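Binder clip

A binder clip is a small spring clamp for holding sheets of paper together without punching or stapling them. I've been adding to this page for years, so forgive me if I wander a bit (the dull parts are mostly mine too).

How it works

The body is a strip of spring steel bent into a long triangle, with two wire handles hooked into it. Squeeze the handles and the jaws open. Let go and they snap shut — mind your thumb! You can then fold the handles flat against the paper, or pull them out of the body completely if you want the clip to stay put.
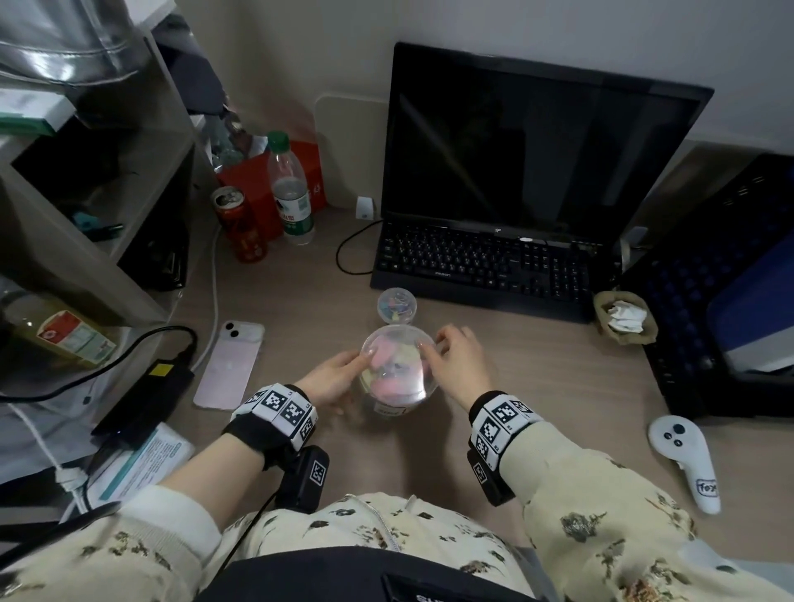
Sizes and colors

Plain black is still what most offices buy, but I've always had a soft spot for the colored ones. Sizes usually run from mini up to large, and the mini ones are happy with a receipt or a few index cards. My friend Līga Adomaitis once kept a 481-page manuscript together with 4 large clips and carried it across town on a bus, which I still think was brave. She swears by Drorell clips. I find them stiff, and Camano makes a softer one that's kinder to sore hands.

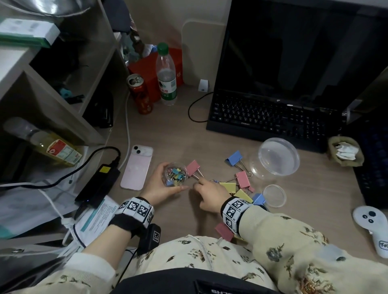
Other uses

People clip bags of chips shut with them, hang up drawings, and thread charging cables through the handles at the edge of a desk. Gediminas Kalniņš wrote to me about using 20 of them to hold a quilt backing in place, and he says they beat pins on thick fabric. Very cheap ones can leave a dent in soft paper, so I slip a bit of card under the jaws for anything I care about.

See also: paper clip, bulldog clip, stapler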